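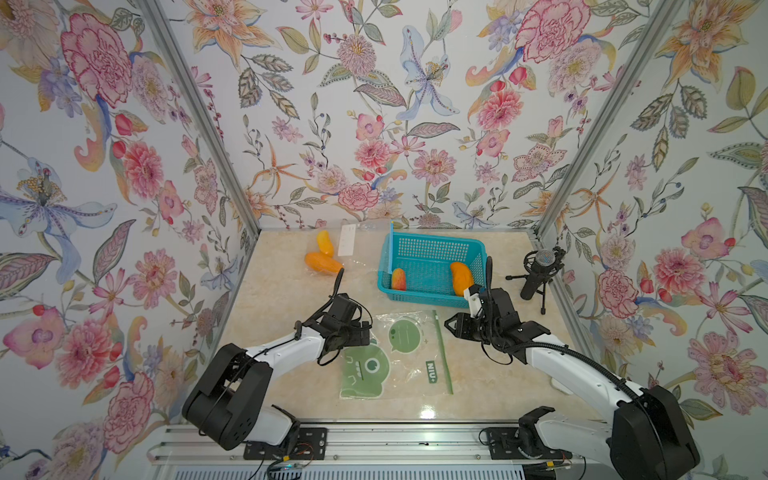 Floral wall panels and a marble-patterned surface.

Kesedska launches Erden outdoor skittles set for gardens, hotels and holiday parks

MUTSTEAD, 9/27/23 - Garden games maker Kesedska has launched Erden, a full-size skittles set made to be left outside all year. The set goes on sale today through the company's website and its showroom in Mutstead, and will be stocked by garden centres from next spring.

Erden has nine pins, three balls, a marked base mat and a folding backstop. It is meant for lawns, patios, gravel yards and decking. The price is £544 including VAT, and delivery within mainland Britain is free.

Most skittles sets sold for garden use are small and light, and have to be put away after each game. Larger sets tend to be built for indoor alleys and do not cope well with rain or strong sun. Kesedska began work on Erden after several of its hotel customers asked for something between the two.

"We already sold hotels their quoits and their croquet, and they kept asking us about skittles," said Weronika Górecki, managing director of Kesedska. "They wanted a set that guests could walk up to and play without having to go to reception for the key to a cupboard. We looked at buying one in and could not find one we were happy to put our name on, so we made it ourselves."

The pins are turned from ash and finished with an oil suitable for outdoor use. Each has a weighted foot, which helps it stand up in a breeze and on ground that is not quite level. The balls are solid rubber and come in a single size. They are heavy enough to knock down a pin cleanly but will not crack paving if dropped.

The base mat unrolls to show where the pins should stand. It is held down with pegs on grass or with rubber weights on hard ground, and both are supplied. The throwing line is a separate strip, so the lane can be made longer or shorter to suit the players and the space. The full adult lane is 207 inches from the line to the front pin. A shorter lane for children is marked on the measuring cord that comes in the box.

The backstop is a canvas sheet on a folding ash frame. It stops balls running on into flower beds or across paths, and folds flat against a wall when the game is not in use.

Tested at the Panagiotou

Erden was tried out in July in the garden of the Panagiotou, a family-run hotel on the edge of Mutstead. Two lanes were set up side by side on the lower lawn and left in place for the whole month.

Annatjie Makhubela, general manager of the hotel, said the lanes were in use most evenings.

"People would take their drinks down after dinner and play until it got dark," she said. "We had families on it in the afternoon and wedding guests at the weekend. The lawn has a slope at one end and I was worried about that, but we moved the mat a few yards and it was fine. We have kept both lanes and will be leaving them out over the winter."

Several changes were made after the trial. The pegs were made longer, as the first ones worked loose in dry soil. The corners of the base mat were reinforced. The printed rules, which had been on a paper sheet, are now on a weatherproof board that hooks over the top of the backstop.

"The rules board came straight from the hotel," said Tín Phùng, who designed the set. "The paper lasted two days. We also cut the wording down a lot, because people were reading the first few lines and then starting to play. Now the whole game is explained in those first few lines and the different versions are underneath."

Three games are set out on the board: standard skittles, in which each player has three throws a turn; a team version; and a knockout game for larger groups. The scoring pegs fit into holes along the bottom of the board.

Care and replacement parts

Kesedska recommends oiling the pins once a year, in spring or autumn. A tin of oil and a cloth are included. The base mat can be hosed down and does not need to be lifted when it rains, although the company advises moving it to a new patch of lawn every few weeks in the growing season so that the grass underneath can recover.

All parts of the set can be bought singly. Hotels and parks in particular lose balls and pins, and customers should not need to buy a new set when that happens. Pins and balls bought as replacements will be the same weight and finish as the originals.

The set carries a 3-year guarantee for home use. Business customers can take out a service plan, under which a member of the Kesedska team visits once a year to oil the pins, check the frame and replace worn parts.

Availability

The first production run is 200 sets. Orders placed now will be sent out in the order they are received, and a second run will begin in the new year. Erden is available in natural ash with a choice of green, navy or brick red bands on the pins. Hotels, pubs and holiday parks ordering four or more sets can have their name printed on the backstop at no extra charge.

Oratile Magagula, who looks after trade sales at Kesedska, said interest from holiday parks had been strong.

"A lot of parks are looking at what they can offer between the playground and the bar," she said. "Skittles takes up a strip of grass that often isn't being used for anything, and grandparents can play it with small children. We are happy to come out and look at a site before anyone orders, and to say so if we think the space is too tight."

A demonstration lane is open to visitors in the yard behind the Mutstead showroom during normal opening hours. There is no need to book, but groups are asked to ring ahead. The lane can be reached without steps from the car park.

About Kesedska

Kesedska designs and makes outdoor games for homes, hotels, schools and public gardens. Its range includes croquet, quoits, boules and ring toss, along with storage benches and scoreboards. The company is based in Mutstead, where its workshop and showroom share a site.

Media contact

Kyung-hwa Pyo, press office, Kesedska, Mutstead. Product photographs, a copy of the rules board and samples of the three band colours are available on request. Sets can be lent to publications for review.

ENDS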